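Notebook — hand evaluation, Kirkarside bench
January, started 9:40 am

Second session with the Gruven hands on the two-arm base. Loan period runs to the end of the month, so the aim is to get through the tabletop tasks first and leave tool use for whatever time remains. Nhung Hồ has the purchase decision and wants a recommendation on the hands only. The arms and base are ours and not under review.

Setup as last time. Firmware unchanged on both sides. Left hand parked upright at the start of each trial, right hand does the pick. Teleop through our own glove mapping, not the Gruven pendant software, which I gave up on after the first session. Their joint limits file loads without complaint but the thumb opposition range in it does not match the printed manual. I used the manual's values and clamped in our layer. Need to ask Elgate (the reseller) which one is current.

Thumb calibration on the right drifted overnight. Re-zeroed twice before it held. Left was fine. Total time lost, 18 minutes, most of it waiting for the controller to restart after each zero. The restart is slow because it re-enumerates every finger in sequence. If we buy, I would want a way to skip that.

Task set for today is stacking cups and the wooden drawer box. Cups are good for us: thin wall, light, wide range of diameters, and they show straight away if the grip force is too high. Force cap set to 2 N per finger for the cups. The drawer box has a wire loop for a handle and I expect trouble with it, because the fingertip pads are wide for that loop.
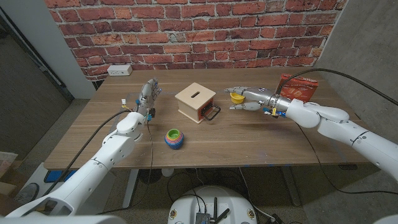
Cup results so far. Pinch between fingers and thumb is stable on the small cups provided the thumb comes in last. If thumb and fingers close together the cup rotates in the grip and ends up tilted. Changed the mapping so the thumb lags by a fixed delay, 600 ms, and the rotation went away. This is a long delay and the operator notices it. Đỗ tried it after me and disliked it, but his drop rate was no worse than mine. We should try a shorter value before writing it into the profile.

Nesting is harder than picking. With a horizontal approach the back of the hand hides the rim of the target cup from the head camera, so the last part of the descent is done blind. Approaching from above helps, but then the wrist is close to its limit and the elbow swings out. That is an arm problem and should not count against the hands.

Drawer: two fingertips on the loop works if the hand comes in square. At an angle the pad slides off the wire. Hooking with one finger is more reliable and needs less force. The tactile channel shows almost nothing during a hook, since the wire bears on the side of the finger where there is no sensing. The Elgate data sheet calls this "full finger coverage" and I would dispute that wording.

Cabling is the weak point of the product as supplied. Strain relief at the wrist is minimal and the cable wants more slack than the routing clips allow. I have run it outside the clips for now. A snagged connector would end the loan early, so please check the wrist connectors by hand before enabling, every time. Proper sleeving goes on the list of extra costs if we go ahead.

Log has 274 entries from this morning, all tagged with operator and force cap. Untagged ones from the first session have been moved to a separate folder and should not be used for the comparison.

To do:
— Ask Elgate about the thumb range and which limits file applies
— Repeat the cup picks with a shorter thumb delay
— Drawer trials at a raised force cap, hook only
— Left hand picks, same order as the right
— Quote for spare fingertip pads and a second wrist cable

Provisional view for Nhung: grip quality is good enough for the kit's price bracket, calibration and cabling are not yet. I would hold the recommendation until we know if the drift comes back tomorrow.

2:15 pm. Re-zeroed right thumb again after lunch. Offset was small this time. Carrying on with the drawer.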